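Glaze notebook, Hodine pottery workshop, July: the green that won't sit still (batch 732) 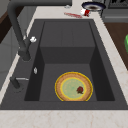
Page last changed: July, 4.15 pm, by me (added Hala's note on sieving, fixed the silica line)

Right, catching up on the notebook before I forget which bucket was which. Most of this is for me and Hala but anyone who shares the glaze shelf should read the bit about lids.

Quick recap for people who missed the last entry. We want a soft pale green for the middle of the dinner plates, with a yellow at the rim and something warmer and rougher between the two. Yellow edge, tan-orange band, mint in the centre with a bit of speckle. I'm very fond of that combination and I know it isn't to everyone's taste (hello, Hala). The yellow is fine and has been fine for ages. The tan is a slip with grog in it and behaves itself. The green is where my whole month has gone.

Batch 732 is the old Lâm base with the copper dropped and a little chrome-bearing stain put in. I mixed 100 grams dry, which is plenty for a row of test tiles and a couple of saucers, and I wrote the recipe on the lid in pencil like a sensible person. Then somebody swapped the lids. I'm not cross! But please, if you take a lid off to look, it goes back on the tub it came from. I spent a whole morning convinced that the stain had burnt out completely when what I'd dipped was plain clear.

Once I had the right tub the results went like this.

First dip, thin, on the Nurley white body. Lovely colour, almost exactly what I wanted, a bit like the inside of a pistachio. Surface dry to the touch though, with a scratchy feel when you run a fingernail over it, and a teaspoon left a grey line straight away. That's no use on a dinner plate. Grey lines from cutlery are metal rubbed off onto the glaze, and on a rough matt surface they stay put unless you go at them with a cream cleaner. Customers think the plate is scratched and bring it back.

Second dip, thicker, same body. Glossier, darker, and it had run into the well of the saucer and pooled, so there's a glassy ring where the wall meets the flat. Quite pretty if you like that sort of thing, and I'd happily use it on a bowl. The spoon didn't mark it at all. Speckle had gone, swallowed up I suppose, and without the speckle it looks like bathroom tile.

Third one was the thick dip again on the buff body, which I knew was a mistake as I was doing it. Khaki. Moving on.

So the question is how to get the feel of the second with the looks of the first. Hala Shawky's view is that I'm trying to do everything with thickness and should leave the dipping alone and change the recipe. She's usually right about glazes and she was perfectly nice about it, she just put the materials book on my stool, open at the page on silica, and went for her lunch.

What I've done about it: the silica goes up a touch and the whiting comes down by the same amount, everything else left as it was. I did it as a line blend, so one tub of the old recipe, one tub of the new, and mixtures in between, with the proportions scratched into the back of each tile before bisque. (Scratched, please. Underglaze pencil on the back is fine until it's sat on a dusty shelf, and then you're guessing.) I put the stain back in at the end as a separate weighing so that it's constant all the way along. I also kept back a spoonful of coarse rutile to add after sieving, and that's what I think will give us the speckle back. If it goes through the mesh with everything else it just tints the lot beige.

Hala's note on sieving, copied in from the whiteboard before somebody wipes it: sieve the glaze twice through the fine mesh, let it stand overnight, and sieve once more in the morning. Brush what's left on the mesh back through with a bit of the liquid, don't chuck it. If there are hard white crumbs that won't go, that's the old bag of whiting which got damp, and it should be thrown out. I've thrown it out. New bag is under the bench with the label facing forward.

Firing. Everything went in the small Trekard with the usual electric schedule, top shelf and bottom shelf both, and I split each pair of tiles between them. I do want to write down that the bottom shelf is coming out cooler than it used to. The cones on the bottom had only just started to lean when the ones on top were flat on their noses. It might be the elements, they've had a good long life, or it might be that I'm packing the bottom too tight with bats. Next time I'll leave more of a gap and see. I've put a 15 minute hold at the top as well, and I'm pretty sure it's helping the surface smooth itself out, although I changed the recipe in the same firing so I can't swear to it. Yes, I know. One thing at a time. I was impatient.

From the blend, the tile second from the new end is the one I keep picking up. Soft satin, pale, cool green with a slight yellow lean where it breaks over the ridge, and specks that are brown in daylight and almost purple under the strip light. It passed the spoon. It passed the lemon too, slice left on it overnight under a cup, no change in shine that I could see or feel in the morning. The tile at the old end had a dull crescent where the lemon had been. I've kept both on the windowsill so people can look.

I still want to do the dishwasher test properly. My plan is to put one half tile through the staff kitchen machine with every load for the rest of the month and keep the other half in the drawer to compare. If you unload the machine and find a bit of green pottery in the cutlery basket, leave it there, it's mine. Beetroot and turmeric to come as well. Beetroot wipes off nearly anything in my experience but turmeric finds every pinhole, and if there's crazing too fine to see, you'll see it after an evening with a blob of curry paste on it.

About crazing. The old recipe did craze on the Nurley body, faintly, some days after it came out. I heard it, that little tink from the shelf when I was sweeping. More silica ought to help with that as well and so far the new tiles are quiet. I've given a few of them the freezer and kettle treatment (freezer overnight, straight into the sink, boiling water over, stand back) and rubbed ink over the top. One fine line on the tile next to the old end, nothing on my favourite. I'd like to repeat it on a whole plate before I believe it. Tiles are small and flat and forgiving, and a plate has a foot and a rim all pulling different ways.

Cost, as it came up at tea. The stain is the dear part. If the centre alone is green then we use very little on each plate, and waxing the tan band before pouring saves nearly all of what I was sponging off. Pouring from the little jug and swirling is quicker than dipping anyway. The specific gravity wants to be lower for pouring, so I've thinned the tub and marked the new level on the side. Don't top it up when it drops, stir it first and then check.

To do, in no order:

Mix a proper bucket of the favourite once the plates are bisqued, and call it Lâm soft so it stops being a number.
Order cones, we're down to the end of the box.
Ask Trekard what a set of elements costs these days and sit down before opening the reply.
Find out who has my good jug.
Glaze one plate with the centre at 70 per cent of the poured thickness and one at full, same shelf, same firing, and nothing else changed this time.
Turmeric.

Hala has just been past and picked up the favourite tile. She says it's a bit hospital. She has also put it in her apron pocket and gone off with it, so if anyone's looking for it on the windowsill, ask her.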